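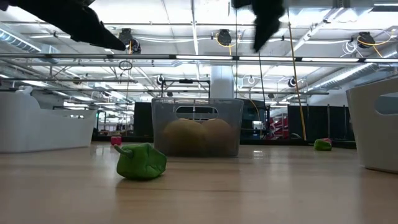
A green bell pepper, dented and wrinkled, in front of a bin holding two rounded objects.

The crooked vegetables find a home on Ledesma Street

By Kanyarat Intarasuk
November 3, 2024

If you have ever grown peppers, you know the feeling of walking out to the garden in the fall, all hopeful, and finding that half of what is left on the plants looks like it has been sat on. The walls are folded in, the skin has gone wrinkly, and you would be a little embarrassed to hand one to a neighbor. I have eaten a great many peppers like that over the years and enjoyed every one of them, so I was glad to spend a morning at the Umine Market, where the ugly-produce table has just finished its first full season.

The table is the work of the Gindetti family, who have farmed out past the old Ploline mill for longer than most of us have lived here. Back in March they asked the market if they could set aside one end of their stall for the things the grocery stores send back: peppers with dents, carrots with two legs, squash with scars, onions that never quite rounded out. Everything on it would go for half the price of its better-looking cousins. The market said yes, on the condition that the food be sound all the way through, and the family has been loading up that end of the stall ever since.

Over the season they sold 1,642 pounds of it. Peppers led the way by a good distance, at 715 pounds, which did not surprise anyone who has seen how the plants behaved this year. We had that long dry stretch in the middle of summer, you will remember, and then rain on top of rain, and peppers do not care for either one. They came in lopsided and soft-shouldered, and a good many would have been turned under with the vines in another year.

I asked the eldest Gindetti, who was weighing out onions and talking to three customers at once, whether shoppers had been hard to persuade. She laughed and said the first two weeks were slow, with a lot of picking up and putting down. Then the soup makers found them. After that came the people who can their own salsa, and by the end of June there was a line at that end of the stall before the coffee cart had even opened.

"You're going to chop it up anyway," she told me. "I've never once looked in a bowl of chili and seen a pretty pepper."

She does turn some things away, and she was kind enough to walk me through how she decides. Wrinkles only mean a pepper has lost some water, and it will cook up just fine – sweeter, to her taste, than one fresh off the plant. A dent or a fold is just how it grew. What she looks out for is a wet spot, a patch that gives way under the thumb, or any fuzz near the stem. Those go to the hens, who have had a wonderful year of it themselves.

The idea has spread a little, too. There were 26 stalls at the market this season, and by September several others had started a seconds basket of their own. The pear grower at the far end put out his windfalls, and the woman who sells greens began bundling the leaves with holes in them for anyone who keeps rabbits or is not fussy. Next year there will be 27 stalls, and the newcomer, a young couple who make pickles and relishes, have already spoken to the Gindettis about taking whatever cucumbers and peppers are left at closing time.

I should mention the recipe cards, which customers have been carrying home all season and which I think did as much good as the prices. They are handwritten and photocopied, with a stuffed pepper on one side and a simple roasted pepper soup on the other. The stuffed version calls for cutting the pepper lengthwise and laying the halves flat in the pan, so it makes no difference if the thing won't stand up on its own. I made it that same evening with rice, a bit of sausage and the end of a jar of tomatoes, and my husband had seconds and then went looking for thirds.

For the soup, you roast the peppers whole until the skins blacken, let them rest under a towel, slip the skins off and simmer what remains with an onion, a potato and enough broth to cover. A splash of cream at the end is optional, according to the card, though someone has underlined it twice.

The outdoor market is closed for the season now, but the Gindettis will keep a small table going through the winter inside the grange hall on Ledesma Street, mornings only, with squash, onions, potatoes and the last of the peppers while they hold out. Prices stay at half. Bring your own bag if you have one, and if you have egg cartons piling up in the pantry, they would be happy to take those off your hands as well.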